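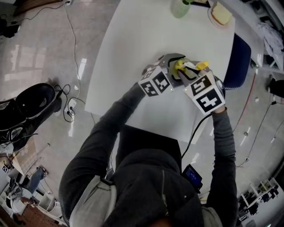

A white table at Pruscombe, with a pale green cup and a plate at the far end.

Jolán Fülöp wants to take the shelves out of break rooms. She also wants the tables smaller, the floors shinier and the food kept where people can see it. I have heard this sort of thing before, usually from someone selling tables, so I asked her to meet me at Pruscombe, where she refitted the shared room in October.

She was there before me, wiping crumbs off a chair.

"People eat where there's a surface," she said. "Give them a cupboard and they'll put the cookies in it and forget them. Give them a table and they'll sit down."

I said that people also sit down when there's a cupboard. She allowed that this was true.

The chairs are navy blue, with a curved upholstered back that pushes right up against the table. Fülöp likes that they tuck in. I asked what happens to the fabric when somebody spills coffee on it. "You clean it," she said. I asked who does. She said the rota was being worked out.

The gray floor is harder to argue with. It throws the ceiling lights back in long streaks, and on a dull afternoon I can see the appeal. But a floor like that shows everything, and I told her so. "Good," she said. "Then it gets mopped."

The whole job took 3 weeks and seats 20, though I never saw more than a handful of people in there. Fülöp says they come in shifts. The old room, she says, had one long bench and a microwave with a bad door.

Waltraud Frerichs has worked in the building for years and isn't convinced either. "It's a nice table," she told me. "I still carry my lunch back upstairs." Her complaint is storage. There is one white shelving unit, and it fills up with things that aren't food. "I had a tin in the old cupboard. Where does my tin go now?"

I put the tin to Fülöp, who sighed. "The tin can go on the shelf."

"She says the shelf is full."

"Then something else has to come off the shelf – I can't design around one tin."

Maybe so, but I suspect most break rooms are used by people with tins. When I asked whether anyone had been surveyed before the cupboards came out, Fülöp said they had spoken to "the people who were around that day." She didn't have a number.

She is doing the same again at Restine next, with the same chairs and, she says, a second shelf. I asked if that was because of Frerichs. "It's because of the wall," she said. "There's more wall."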